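Buscar en el sitio Buscar Borrar

Prallarar 2: el simulador doméstico de Cluvik, explicado por quien lo mantiene

La responsable técnica de Prallarar prefiere empezar por las licencias. El paquete se distribuye en dos modalidades, una para laboratorios y otra para integradores, y la diferencia está en los activos: la primera incluye 67 tareas domésticas; la segunda, 103. «El motor físico es el mismo. Quien compra la licencia corta no recibe una física peor», precisa. La conversación tuvo lugar un martes, por videollamada, con el programa abierto en su pantalla.

Prallarar es un entorno de simulación para robots de dos brazos. Cluvik lo vende como complemento de Alleck, su herramienta de teleoperación, aunque puede instalarse por separado. El usuario carga una vivienda, elige una tarea y controla los brazos a mano o mediante una política ya entrenada. De cada episodio se guardan las imágenes, las posiciones articulares y las órdenes enviadas a las pinzas.

Preguntada por el calzado, que ocupa buena parte del catálogo nuevo, responde que la elección fue práctica. «Una sandalia tiene una suela bastante rígida, una tira que se interpone y una orientación que importa. Con un cubo se aprende a cerrar la pinza. Con una sandalia hay que decidir por dónde se cierra.» La versión anterior resolvía estos contactos con una malla simplificada y la pieza tendía a girar entre los dedos. La actual usa una malla de colisión más fina alrededor del borde. El precio es el tiempo de cálculo: en la estación de pruebas de Cluvik, unas 6 veces más por paso cuando hay contacto en ambas pinzas.

El entorno de recibidor lleva el nombre interno de Serrano. Contiene pasillo, hueco con estantes y zapatero abierto, y admite variaciones de iluminación y de textura del suelo. La posición inicial de los objetos se sortea dentro de unos márgenes que el usuario puede modificar en un fichero de texto – la documentación de ese fichero es, a día de hoy, escasa. Ella lo reconoce: «Está comentado en el código. Sé que eso no es documentación».

Sobre la transferencia a robots físicos es prudente. Cluvik no publica una tasa de éxito general y ella no quiso adelantar ninguna. «Depende de la pinza, de la calibración y del suelo. Si damos un número, se leerá como una garantía.» Recomienda usar el simulador para descartar políticas malas y reservar las horas de robot para las que queden. También advierte que los materiales vistos muy de cerca pierden realismo, algo que afecta a quien entrene solo con cámaras de muñeca.

El calendario prevé una actualización en marzo con objetos textiles. No habrá cambios en el formato de los episodios.
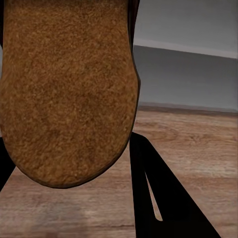
Prallarar, pinzas sujetando un objeto marrón sobre una mesa.

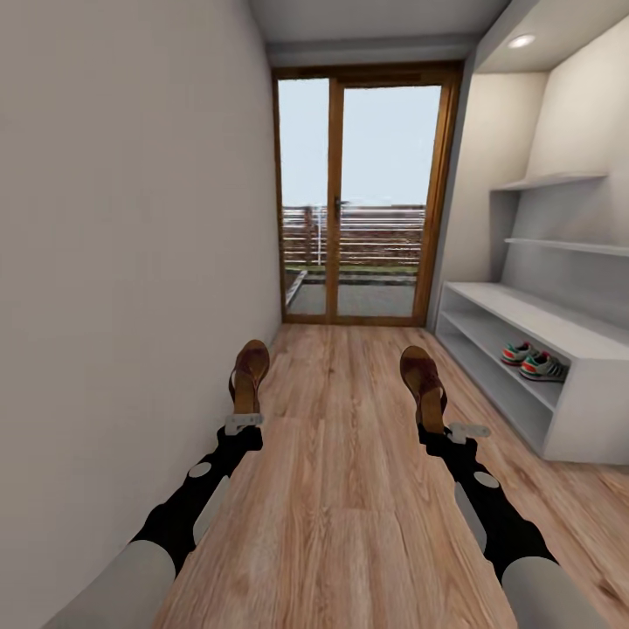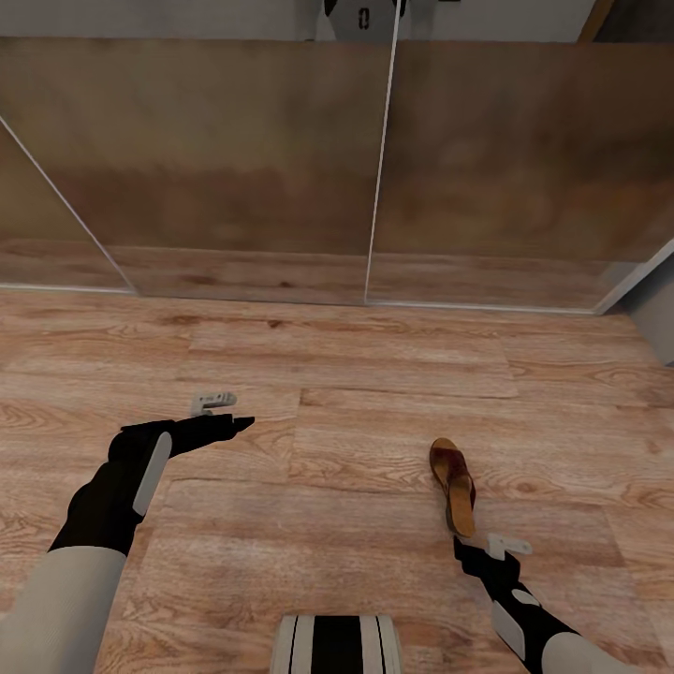
Ibarrondo, en un comentario remitido a esta página, objeta que el coste por paso importa menos que la repetibilidad: con la misma semilla y dos tarjetas gráficas distintas obtuvo trayectorias diferentes a partir del primer contacto, y pide que Cluvik indique en qué equipos garantiza el mismo resultado. Añade que la licencia de laboratorio le parece suficiente para investigar en manipulación y que el fichero de márgenes se entiende en una tarde, «siempre que uno lea el código antes que el manual».

Contacto | Aviso legal | © Todos los derechos reservados | Volver arriba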